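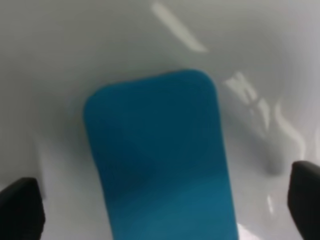 Subira Chege asked me last month whether the Duster kit was a thing we'd still want on the bench in July, or one more box that ends up on the high shelf, and said she'd like the answer in plain words this time, with the money in it.

28 March 2021
Posted by the Oddsson workshop, for Aletti

Fair question, and I've got most of an answer. I'll put the short version first for anyone reading between meetings: I like it, I'd keep it, I wouldn't buy a second one yet. The long version is longer (sorry!) and has some grumbling about cables.

For those who missed the first report, Duster is Golex's add-on for small arms. You get a pair of fingers, a little wrist camera, a bracket, and a software license, and the idea is that your arm can find a wiping block, pick it up, wipe something flat with it and put it back. We paid $1,748 for the lot, shipping included, out of the Aletti equipment line. I'd priced up doing it ourselves and we might have come in under that on parts, but then I'd have spent the spring printing brackets, and I've had springs like that.

Setup took me two afternoons. The bracket went on first try. The camera cable is too short by about the width of my hand, so with the wrist turned all the way around it pulls tight, and I ended up capping the rotation in software so I could stop worrying about it. Golex say a longer cable exists. I've asked for one twice and I'll ask again.

Then the picking up, which is where nearly all my time has gone. I'd assumed the wiping would be the hard part! Wiping is okay. Once the block is in the fingers and square, the arm goes back and forth quite happily, and the force setting that came with the kit was close enough that I only nudged it down a little. Getting hold of the block is another story. We've logged 107 pickup attempts so far, on shiny pale surfaces mainly, as that's what you asked us to look at. The software is very good at spotting the blue. It is a lot less good at deciding which way the block is turned, especially when only part of it is in the camera's view.

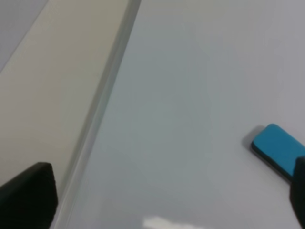
Pickup work with the Duster fingers open and the blue block over to the right.

My fix for now is a dull one. I make the arm pause, back up, and take a second look before it commits to closing. It costs a couple of seconds each time and I was a bit embarrassed to do it, but I've stopped getting those pinched-corner grabs where the block swings around and the wipe goes off at an angle. Golex's support person told me they do the same thing in their own demo setup, so I feel better. I do wish it had been in the manual.

The manual, while I'm on the subject. It's fine up to the calibration chapter and then it turns into a list of setting names with no hint of what a sensible value would be. I wrote my own cheat sheet, one page, and it lives in the shared folder with the logs. If you fund another group to try one of these, please send them that page before they open the box.

Lighting has been my other headache. Glossy surfaces throw the overhead light straight back at the camera, and the arm throws a shadow of its own, so you can have a bright patch and a dark patch in one view and the software has opinions about both. I tried turning the exposure down, which helped with the bright patches and made the shadows worse, and then I tried leaving it alone and

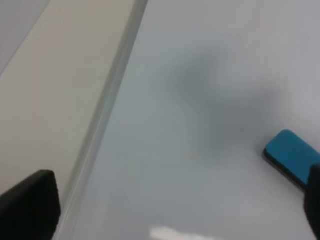

teaching it to ignore anything gray, which sounds silly and has worked better than anything else I've done on this project. There's a color filter buried three menus deep, off by default. I switched it on, told it to care about blue, and the false finds mostly went away. The catch is obvious enough: you're then stuck with a colored block. If someone wants to use a white cloth on a white surface, I don't have anything for them yet.

Money, as promised. We have a bit more than $800 left in the line. I'd like to hold back some of that for spare finger pads. The ones we have are holding up, but they're the part that touches everything and Golex only sell them in sets. The rest I'd put toward a simple diffuser for the lights over the bench. I know that's boring. I think it'll do more for us than the "pro" license upgrade, which as far as I can see gets you a nicer dashboard and the right to email a different address.

What's left to do before July: a proper comparison of one look against two looks, written up so the numbers mean something to people outside this room. A long unattended run, which I haven't dared to try with that cable. And putting the block back down, where we're still clumsy. The arm lets go a touch too high and I haven't found out yet if that's my calibration or theirs. I've got a support ticket open on it and a ruler, and I'll be using both.

I could also use a decision from you on whether you want the wipe quality scored or just the pickups. Scoring the wipes means somebody sitting down and agreeing on what clean looks like, and I'd rather have that argument in April than at the final review. Drop me a line either way, and if Subira wants to come and see it run, I'm in most mornings and the coffee is better than it was.

Recent items
Duster kit: first report, unboxing and bracket notes
One-page calibration cheat sheet
Golex support replies, collected
What we're spending the Aletti equipment line on

Contact the Oddsson workshop | © 2021 Oddsson | Back to top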